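21/11/2020, late

Back at Festesham all day, Saturday and all. Planner update first. Swapped the old grasp scorer for the new Skallurine build before I'd even had coffee, which was dumb, config keys all renamed. Lost an hour to that. Got it talking in the end – one flag, spelled two different ways in two different files.

Cable stuff still the sore point. Segmentation does fine on the boards and falls over on twisted pair, the mask breaks wherever strands cross and then the planner thinks it has 36 separate objects. Glare off the orange plastic makes it worse.

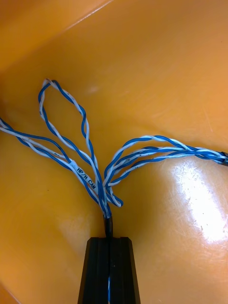
So I've put a merge step after the mask, joins anything with ends close together and pointing the same way. Crude. Runs in 110 ms, can live with that. Wondard logs now up to 2,961 grasps, of which I trust maybe half the labels. Relabelling is a job for April me.

Two arms over the centre tray is the other headache. Tian locks the whole tray as one zone so the left just hangs there waiting while the right does its thing.

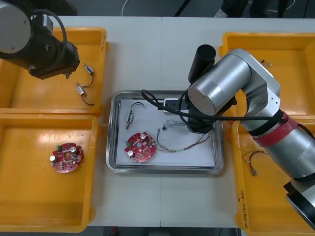
Why not split the tray into smaller zones? Because a harness crosses all of them, and the lock has to follow the cable, wherever it happens to be lying.

Wrote that on the whiteboard so I stop asking myself. Tried a lock shaped to the cable mask plus a margin, in sim only. 2,000 runs, no colisions, but a few deadlocks where each arm wants the other's bit.
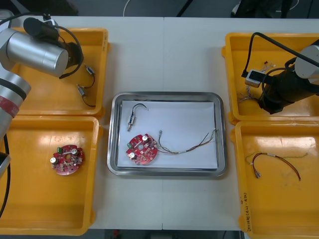

Timeout and back off, probably, left arm yields first. Need to check the retreat path dosen't go through the camera cable. Also the wrist calibration file has the wrong date in the header, fix. Push branch before bed. Milk.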